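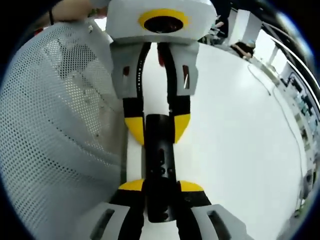 Gray housing with yellow-tipped fingers.

Meeting Room Booking and Shared Equipment: Frequently Asked Questions
Pradetti Building, Levels 1 to 4

Who can book a room?
Any tenant with an active Wultik account. Visitors cannot book directly. The tenant hosting the meeting makes the booking and is responsible for the room until it is released.

How far ahead can I book?
Up to 15 working days. Recurring bookings are limited to one slot per week per tenant. Longer series need approval from Esben Lykkegaard in building operations.

What happens if I arrive late?
The door panel holds the room for 13 minutes after the start time. If no one has checked in by then, the booking is canceled and the slot reopens. 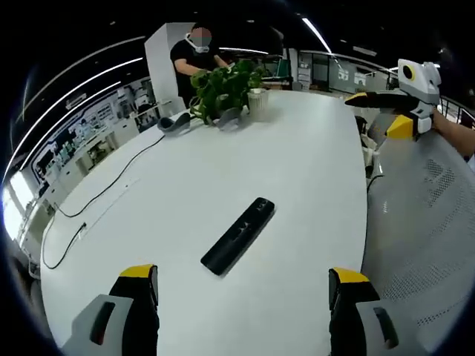

A canceled slot still counts toward your monthly allowance. To avoid this, release the room in Wultik before the start time. Releases made from the door panel are logged the same way.

Can I extend a meeting that is already running?
Yes, in steps of a quarter hour, if the next slot is free. Use the panel - the phone app does not support extensions at present.

Why does my booking show as "pending"?
Rooms on Level 4 need a second confirmation. Requests sent before 9 a.m. are normally handled the same morning. A request that is still pending at the start time lapses.

Can furniture be moved?
Chairs can be moved within a room. Tables stay where they are, as the floor boxes are set to match them. Requests for a different layout go to Þórey Lauritsen at least four working days ahead.
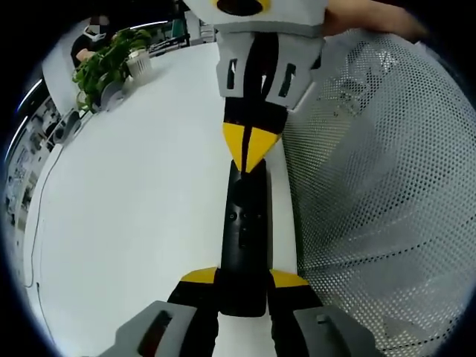 Catering

Is food allowed?
Cold food and covered drinks are allowed on all levels. Hot food is limited to the Erano room on Level 2, where the extraction is rated for it.

Can I use an outside caterer?
Yes. Deliveries go through the rear entrance and must carry the room name and the tenant name. Reception does not sign for unnamed deliveries.

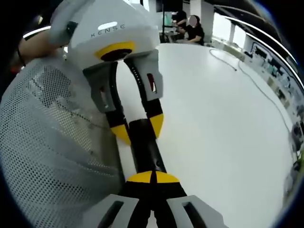 Tenant Handbook, Issue 9, October 2018, p. 13

Who clears up afterward?
The tenant named on the booking. Cleaning beyond the standard evening round is charged to that account.

How do I dispute a charge?
Reply to the invoice email with the booking number. Charges from September onward can be reviewed in Wultik under Account - Statements. Older charges are held by D'Souza, the previous managing agent, and have to be raised with them in writing.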